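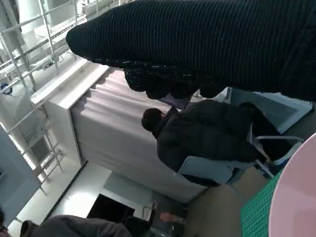 About Grendo

Hi, and welcome! I started Grendo in June with 2 old consoles, a secondhand plastic drum kit and a spare evening here and there. It's a small site for people who love rhythm games -- the dancing ones, the drumming ones, the weird imports with maracas.

I write all the reviews myself (16 so far, plus some 390 song chart notes that I really should sort by difficulty). My favorite is still Medness, a tiny drumming game that I've put way too many hours into. Lendora is a close second, even if the menus drive me nuts.
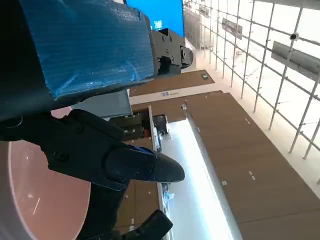 Do I take review requests?
Send them over! I play everything to the end before I write about it, so give me a couple of weeks.

The forum opens on 1st November -- come say hi and post your scores.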